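Home | Archive | Games | About | Contact

The Kokwood save, part two

Posted 9 April 2021 by Nelli Rautiainen

When I left off, my courier had reached Bandthorpe with no money and a letter for a man named Esteves. I assumed Esteves would be easy to find. He has a shop marked on the map and everything.

The shop was locked. I waited outside until morning, game time, and it was still locked. I tried the back door and got a fine of 30 coins, which I didn't have, so the guard took my boots. Walking speed drops without boots. I spent most of the evening crossing town slowly and asking everyone the same two dialogue options.

The innkeeper finally told me Esteves had gone to Kokwood to sell his horse. Kokwood is where I started.
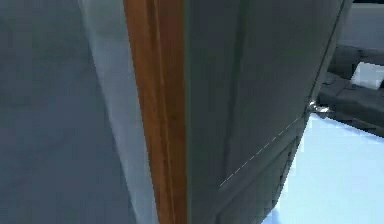
Back up the road

I sold the spare lantern and bought the cheapest boots in town. They have a durability of 58 and squeak, and guards can hear them. I didn't plan on sneaking anywhere, so fine.

The road north has a toll bridge. It was free the first time I crossed, but I'd done the miller's quest since then and the miller's brother now runs it. He wanted 100 coins. I went down to the ford, lost the bread and both maps to water damage, and came out on the wrong side of the Indano woods after dark. There were wolves. I climbed a rock and stayed there until they lost interest, then made for Kokwood by following the river.

Esteves was in the stable. He took the letter, read it, and said it was for his cousin. The cousin lives in Bandthorpe, over the inn.

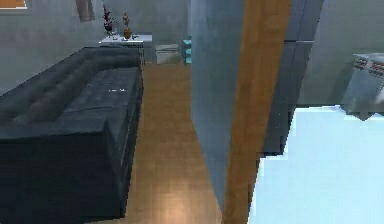
Henrique Meireles wrote in after part one that I should have opened the letter on day one, because the seal can be steamed over any campfire and the reputation loss wears off in a week. He also says the horse is for sale at 568 coins and worth every one of them.

I have 12 coins and a turnip. Next time I'll see if the cousin pays on delivery.

Contact | Copyright Nelli Rautiainen | Back to top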